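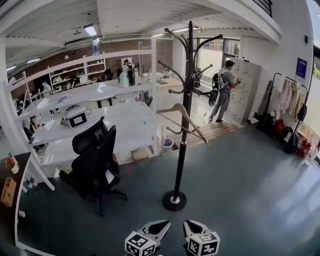 Proreck has released a new version of Flalik, its software for tracking the pose of hand-held grippers in ordinary rooms. The June update changes how the program recovers when it loses sight of a marker — it now falls back on room features and rejoins the track once a marker comes back into view.

Kojo Quaye, who leads the work, said the team replayed 2,429 recordings through the old and new code. Of those, 897 had at least one dropout, and the new version closed all but 3. Processing takes about 500 milliseconds longer per recording.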